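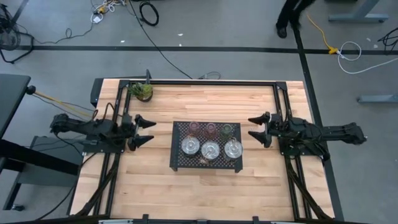 About Etosach

Hi, I'm Diane Hawthorne, and I started Etosach because I couldn't find a decent set of small coloured glasses anywhere within driving distance of Notthorpe. I'd broken the last of my aunt's pink ones in the sink, and what the shops had was either huge or clear or came in a box of twelve. So I went looking at estate sales, and I came home with far more than I needed. My dining table filled up, then the hallway, and by November I was selling them.

These days we look after small tableware of every sort. Little tinted drinking glasses are still my favourite (pink and green together, always, I will not be argued with on this) and they go out the door faster than anything else. Right behind them are the round silver tins with the shiny lids and the little knob on top. People buy them for tea, for sugar, for buttons, for the good salt. One customer keeps her earrings in hers!

How we set things out

I like a set to be seen together before it's packed, so you'll find ours laid out on a perforated black tray with the glasses along the back and the tins in front. The tray sits up a bit on short legs, and it's handy for carrying things to the sink too. If you come by and want to try a different colour combination, go ahead and swap them around — that's half the fun, and I'd much sooner you did it here than got home and wished you had.

Who's here

There are 2 of us. I do the buying and answer the phone. Lourenço Marinho joined after running the kitchen at Gill, and he does the washing, the polishing and all the wrapping, which he's fussier about than I am. Lids get their own tissue. Glasses never go inside one another, no matter how snug it looks.

Visiting and ordering

We're in the old Promemen building, up the side stairs, second door. Parking is at the back, 4 spots, and the one by the fence is tight. Orders over $60 ship free within the province, and smaller ones are happy to wait on the pickup shelf until you're in the neighbourhood. We're closed over the holidays and open again on 5th January. If you're after a match for something you already own, send me the colour and the height and I'll have a dig through the cupboards.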